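Getting scuffs and reddish smudges off a white surface with a paper sheet stuck to it

Home > Cleaning and Care > Furniture and Work Surfaces

Posted by tallgrass_mo

I have a white worktop in the back room that has gone from clean to pretty rough over the last year and I would like to get it looking decent before April, when we need the room for other things. It is a secondhand Clustano desk top, the plain white one, on a pair of trestles. I don't know what the coating is. The label on the underside only says Clustano and a number, 1770, which I took to be the model but I can't find it listed anywhere.

The trouble is in two parts. The first is general scuffing. It is white with gray marks all over, mostly where things get slid around. Some of them I can feel with a fingernail and some I can't.

The second part is the printed sheet. We have a black square on pale paper fixed to the surface, and it has to stay in that place or go back to exactly that place. The black part is scratched and the white middle has picked up small reddish-brown smudges and specks. The small colored blocks get used right next to it all day long. I wondered if the color was coming off the red one, but they have been on the same desk for months and I never saw a mark on my hands from them.

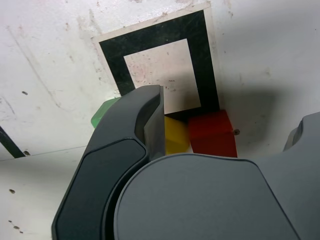

The sheet and the three blocks next to it. The smudges are in the white part of the square.

What I have tried so far:

Dish soap and warm water on the bare surface. It took off the dust and a coffee ring and left the scuffs.

A dry eraser, the pink kind from a school pencil case. It worked on a few of the lighter gray marks near the back.

On the sheet itself I tried a barely damp cotton swab in one corner of the white and the paper started to go fuzzy, so I stopped.

I have not tried bleach or anything with a scrubbing powder in it. I do have a bottle of Grusex all-purpose cleaner, but the back says to test on painted surfaces first and I am not sure if this counts as painted.

So what I want to know is what will lift scuffs from a white top of unknown finish without making it shiny in patches, and can anything be done for the printed sheet or is it a matter of replacing it? If I replace it, how do I get the old one off without leaving glue behind? I put it down with double-sided tape, strips along all four edges.

Posted by benchandbroom

Start with the scuffs you can't feel. Those are usually material left on top of the surface by whatever was rubbed against it, and they come off. The ones you can feel are scratches, and no cleaner is going to fix those.

For the first kind, use a melamine foam sponge. Wet it, squeeze it out well, and go very lightly. Try it first on the underside edge or somewhere near the back where it won't show. Melamine foam is a fine abrasive even though it feels soft, and on a glossy finish it will leave a dull patch. On a matte or satin finish you mostly won't notice. Do a patch as big as your palm, let it dry completely, and look at it from the side with a lamp on before you decide.

If the test patch goes dull, stop there and use rubbing alcohol on a soft white cloth. Test that in a hidden place too. If the cloth comes away white, you have paint and the alcohol is taking it off. If it comes away gray, that is the scuff. A printed or dyed cloth can transfer color, so use a white one.

I would leave the Grusex in the cupboard. I have used it on a bathroom floor and it is fine for that, but it leaves a film if you don't rinse, and you can't really rinse a desk top without getting water into the edges. If the core is chipboard, wet edges swell and they don't go back down.

Now the sheet. Replace it. Ordinary paper can't be washed, and you already saw what one damp swab did. You could go over the white with a kneaded art eraser, pressing and lifting with no rubbing, and you might get some of the specks to fade. The scratches in the black are ink or toner that has gone and it won't come back. I wouldn't fill them in with a marker either. Marker dries with a shine and a purple tint next to printed black.

To get it back in exactly the same position:

1. Before you take the old one off, put a strip of masking tape on the desk along each side of the paper, right up against the edge. Press the tape down well.

2. Measure the printed square on the old sheet and print the new one to match. Turn off any "fit to page" setting in the print window. That setting has caught me more than once and it changes the size just enough to be a nuisance. Measure the print before you cut it.

3. Cut the new sheet to the same outline as the old one, with the same margins around the black. If the print isn't centered in the margins the same way, your tape outline won't help you.

4. Warm the old sheet with a hair dryer on low, a foot away, for a minute or so. Lift one corner with a plastic card and pull back slowly, low and flat to the desk. Leave the masking tape alone.

5. Roll off whatever adhesive is left with your thumb. For the stubborn bits put a few drops of cooking oil on a paper towel, leave it on for 7 minutes, and wipe. Then wash the oil off with dish soap and dry the area, or the new tape won't hold.

6. Lay the new sheet inside the outline and press from the middle outward. Take the masking tape off the same day. If it stays on for weeks you will have a second glue problem.

While you are at it, print 3 or 4 spares and keep them flat in a folder. Matte heavyweight paper holds up better than copy paper.

As for where the specks come from, I can't tell from a photo. Wipe the red block hard with a damp white cloth and see. If the cloth stays clean it isn't the block.

Posted by zurkberg_annie

Magic sponge, works on everything. I did my whole kitchen with one.

Posted by oldvarnish

Mostly agree with benchandbroom, with one change. I wouldn't use cooking oil anywhere near a bare chipboard edge or a screw hole. It soaks in and you get a yellow mark that creeps out for a long time afterward. In the middle of the top it is fine. Close to an edge I use a citrus label remover, the Benmoussa one or any other, a small amount on the cloth and none poured on the desk.

You could also cover the sheet after you replace it. Clear matte contact film over the top, cut a little bigger than the paper, and then it can be wiped with a damp cloth. Get the matte kind. The shiny film throws back the overhead light and on a black and white pattern that is a real problem if anything has to read it. Lay it down from one side with a ruler behind it so you don't trap bubbles. Do a practice one on scrap first.

On the scratches you can feel, a white furniture wax stick will fill them so they don't collect dirt. It won't be a perfect color match - there are a lot of whites. Rub it in across the scratch, scrape level with a plastic card, and buff. It lasts a few months where things get dragged over it, longer elsewhere.

Posted by tallgrass_mo

Thanks. I did a test patch with the foam sponge at the back and it dried the same as the rest, so I will do the whole top that way. The red block left nothing on a white cloth, so I still don't know what the specks are. New sheet is printed and the first one did come out too small because of the page setting. Matte film is on order.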